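Course Handout 4: Stirring, Mixing and Dissolving
Introductory Laboratory Practice
Prepared for the Evska teaching laboratories by Calum Gunn

Purpose of this handout

Students are expected to read this handout before the practical session on preparing solutions. It covers the terms used in the worksheet, the factors that control how quickly a solid dissolves, and the correct way to record a preparation in the laboratory notebook. The calculations are treated separately in Handout 5.

1. Terms

A solution is a uniform mixture of two or more substances. The substance present in the larger amount is normally called the solvent, and the substance dissolved in it is the solute. In this course the solvent is water unless the worksheet states otherwise.

A solution is saturated when no further solute will dissolve at the given temperature. Solubility must always be quoted with a temperature. A value without one will be marked as incomplete.

Rate and extent are separate ideas and are often confused in written reports. The rate of dissolving describes how fast the solid goes into solution. The extent describes how much can dissolve in total. Stirring affects the first and has no effect on the second.
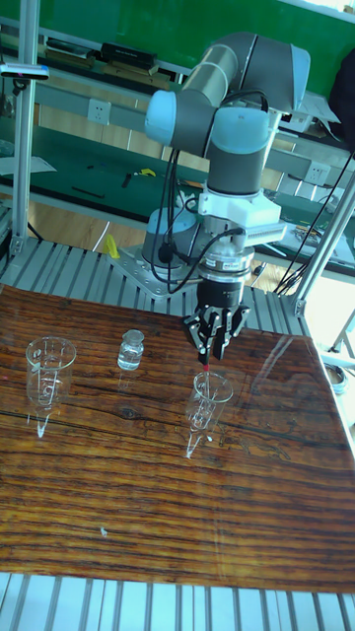
2. Factors affecting rate

Particle size. A finely ground solid has a greater surface area than the same mass in large crystals, and more of it is in contact with the solvent at any moment. Grinding should be done before weighing, as some material always stays behind in the mortar.

Temperature. Most of the salts used in this course dissolve faster in warm water. Many are also more soluble in warm water, but sodium chloride changes very little. Students should consult the solubility curve for the salt they have been assigned.

Agitation. Close to the surface of a dissolving crystal there is a thin layer of liquid with a high concentration of solute. If the liquid is left still, solute leaves this layer slowly by diffusion. Movement of the liquid carries it away and brings fresh solvent to the surface.

3. Choice of vessel

A beaker is suitable for dissolving a solid before transfer. Its markings are a guide only and must not be used to measure a final volume. A conical flask is preferred where the contents will be swirled, as the narrow neck reduces splashing. The final volume is always made up in a volumetric flask, with the bottom of the meniscus level with the line when viewed at eye height.

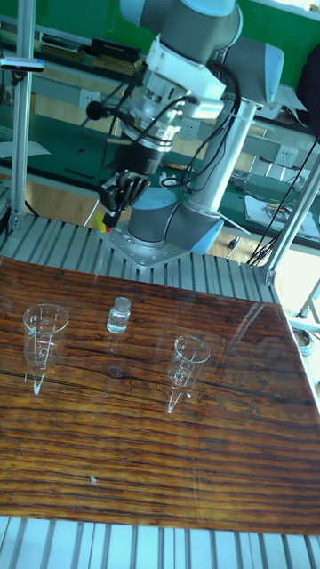 The volumetric flask must be stoppered and inverted several times after it has been filled to the line. Solutions that have not been inverted are frequently more concentrated at the bottom, and this is a common source of poor agreement between repeat titrations.

4. Worked case: a stock solution

The stock bottle used by the Pridance group holds 2,000 mL of solution. The worksheet asks for 8 g of solute per liter, so 16 g is required for a full bottle. Dissolve the solid in part of the water first, allow the solution to return to room temperature, and then make up to volume. A warm solution made up to the line will contract on cooling, and its concentration will be higher than stated.

5. Recording the preparation

The notebook entry is to be made at the bench, in ink. It must give the name of the solute, the mass as read from the balance, the final volume, the temperature of the room and the initials of the person who made the solution. Errors are to be struck through with a single line so that the original figure can still be read.
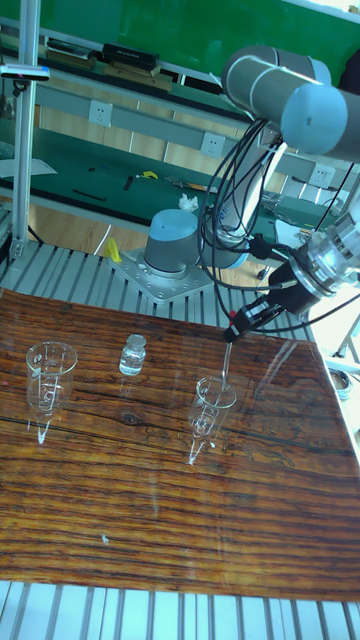
Figure 3. Conical glass vessel on the work surface.

6. Preparation for the session

Read sections 1 to 3 again and attempt questions 1 to 6 on the worksheet. Students in the Rajput and Clovik groups should also bring the graph paper issued in June. Safety glasses and a laboratory coat are required for admission to the laboratory.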